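Friday, September 20, 2024

Quick one tonight, dishes still in the sink. Which is sort of the subject.

People keep asking me when a robot is going to do the chores. I get it at work, I get it from the neighbors, I got it twice at a barbecue. I used to say "five years" and then I noticed I'd been saying five years for a while. So I'm going to try to write down what I really think, and next time I can just send the link.

Short version — the shop floor, kind of yes. The house, no. Not yet.

Shop floor first. I spent part of March at Gastent, where they pack gaskets and little hose fittings, and they have one Clorach cell that puts parts in trays all day. Same part, same tray, same spot. 4000 parts on a good shift. It's boring to watch, and boring is what you want. When a tray comes in crooked a light goes on and a person walks over and fixes it. I'd buy one if I made gaskets.

Now take the exact same kind of arm and give it something that folds. 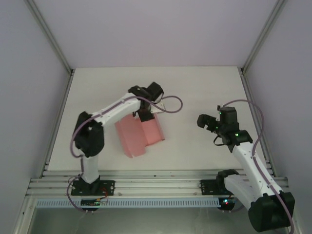

The trouble with anything foldy is that it's a different object every time you let go of it. A fitting is a fitting. A dish towel is a towel, then a lump, then a sort of tent, and the software has to work out which corner is which before it does anything useful. I can do that half asleep. I do do it half asleep, most sundays.

I read the Flastetano write-up on this over the summer (long, worth it, skip the middle). They ran 80 tries at a fold-in-half on a hand towel. 31 came out okay by their own scoring, and their own scoring was generous. They counted it as a fold if the edges were within a thumb of each other. My mother would not have counted it.

But I don't want to be the grump here. A couple years back nobody I follow was even posting numbers for that, just nice videos with the music on. 31 is a number. You can beat a number.

Boxes are the other thing people bring up. Surely a box is easy? It has corners, it holds still. And mostly yeah, easier. Pick up the box, put down the box, fine. Where it gets sticky is the clutter. On a real counter there's a box next to a sponge next to a mug next to the mail, and the gripper has to get its fingers down on both sides of one thing and leave the rest alone. Then there's how hard to squeeze. Too soft and it slides, too hard and you've crushed a box of crackers.

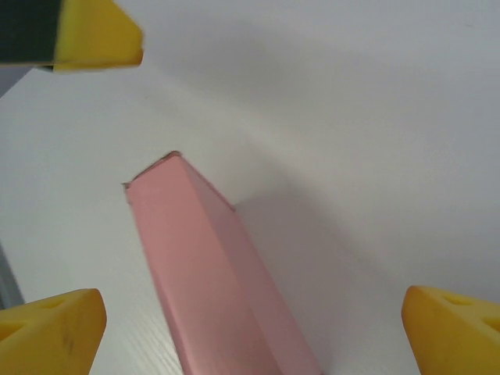
*Pink box between the fingers, sponge farther back.*

Wiping the counter is a whole other post. Pressing down evenly while moving sideways, and knowing when the spot is gone. I've seen one demo I beleived and a bunch I didn't.

What would change my mind:

- a full load of mixed laundry, no sorting beforehand
- somebody else's kitchen, not the lab's
- 16 hours with no one standing by the stop button
- the price. Neves won't put one on their site, you have to "get in touch." So I know roughly how that goes.

If I had to bet, the first house chore that really works will be something dull like unloading the bottom rack. Plates in slots. It's the closest a kitchen gets to a tray of gaskets.

Laundry last. I'd love to be wrong about laundry.

Ok. Dishes.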